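Nostunell Office Backup Station, Set-up Guide
Section 4: Preparing the computer and fitting the processor
Revised February 2018

This section explains how to prepare a used desktop computer so that it can work as a backup station for a small office. If you have bought the station complete from Pretden, the processor is already fitted and you can go directly to Section 5.

Please read all the steps one time before you begin. The work is not difficult, but some parts are easily damaged.

4.1 Before you start

You will need:
- a medium cross-head screwdriver
- an anti-static wrist strap
- a tube of thermal paste
- a soft cloth without loose threads
- the Nostunell memory stick with software release 1,491 or later

Check the model of the processor against the list in Appendix B. The list has 41 models which were tested by Oduor Masanja at our workshop. Other models may work also, but we cannot give support for them.

CAUTION: Switch off the computer and take the power cable out of the wall. Then press the power button for a few seconds, so the remaining electricity goes out. Never open the power supply unit itself.

4.2 Opening the case

1. Lay the computer on its side on a firm, flat table, with the removable panel facing up.
2. Take off the panel and put it in a safe place. On some models you must first pull a latch, on others there are two screws at the back.
3. Put on the wrist strap and attach the clip to bare metal of the case.
4. Remove the dust with short blows of compressed air. Hold any fan with one finger so it does not turn.

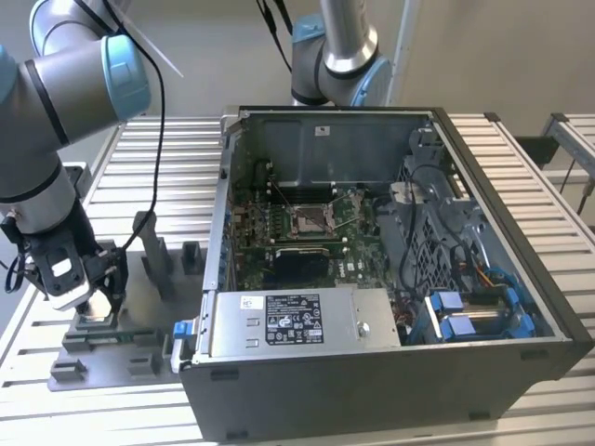
Figure 4-1. Desktop computer on its side with the panel removed. The power supply is the silver box.

5. Read the label of the power supply and write down the total power in watts. You will need this number in Section 6, when you choose the disks.

NOTE: If you can not read the label without moving cables, do not pull them. Use a small mirror or take a photograph with your telephone.

4.3 Preparing the socket

1. Remove the cooler, if one is fitted. Turn it gently to both sides before lifting, as old paste can hold it strongly.
2. Push the socket lever down and a little outwards, then let it rise slowly.
3. Open the metal bracket. Do not touch anything inside the socket.
4. Look into the socket with a good lamp. If a contact is bent, stop and write to the Pretden service desk.

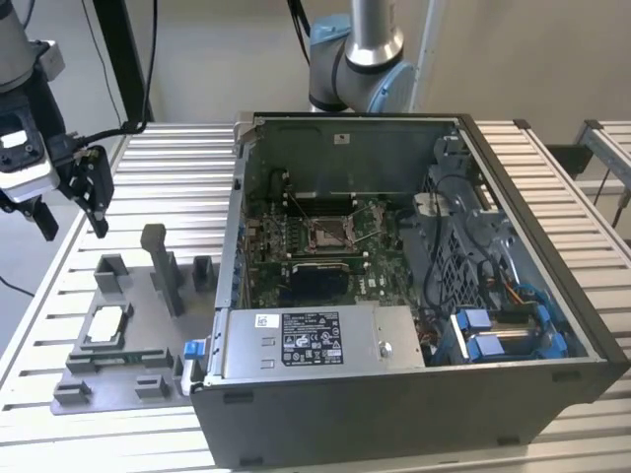
Figure 4-2. Processor socket, empty, with the memory slots beside it.

Do not leave the socket open for longer than necessary. When you must stop the work, put the plastic cover back on it.

4.4 Fitting the processor

Keep the processor in its tray or holder until the socket is ready. It should lie with the metal lid up. 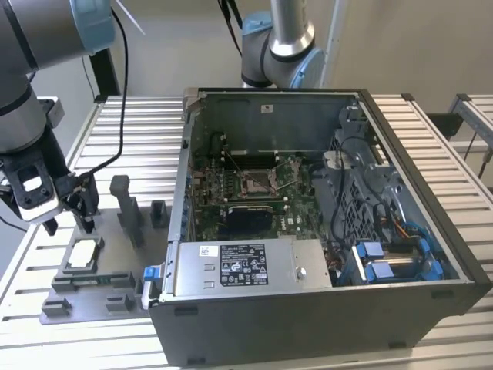 Figure 4-3. Processor resting in a holder, lid up.

1. Find the small triangle on one corner of the processor and the matching mark at the socket.
2. Hold the processor only by its edges.
3. Lower it straight down. It must go in by its own weight. If it does not sit flat, lift it and compare the marks again.
4. Close the bracket and press the lever down until it is locked. Some force is normal here.
5. Clean the lid with the cloth and copy the model number to the form in Appendix C before you put the paste.

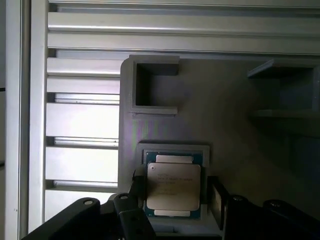
Figure 4-4. Intel processor, seen from the lid side.

6. Put a drop of paste, the size of a small pea, in the middle of the lid.
7. Place the cooler and tighten its screws in a cross pattern, each one a little at a time. Connect the fan cable.

4.5 First start

1. Close the case, stand it up and connect screen, keyboard and power.
2. Start the computer and enter the set-up menu.
3. Set the date and the hour. A wrong date is the most frequent reason why the first backup fails.
4. Leave the computer in this menu for 18 minutes and read the processor temperature again.

If the computer switches itself off, or the fan does not turn, disconnect the power and repeat 4.4 from step 7. For the message "Code 135" see the table in Section 9, which was prepared by Anselmo Moya.

Continue with Section 5, Installing the backup software.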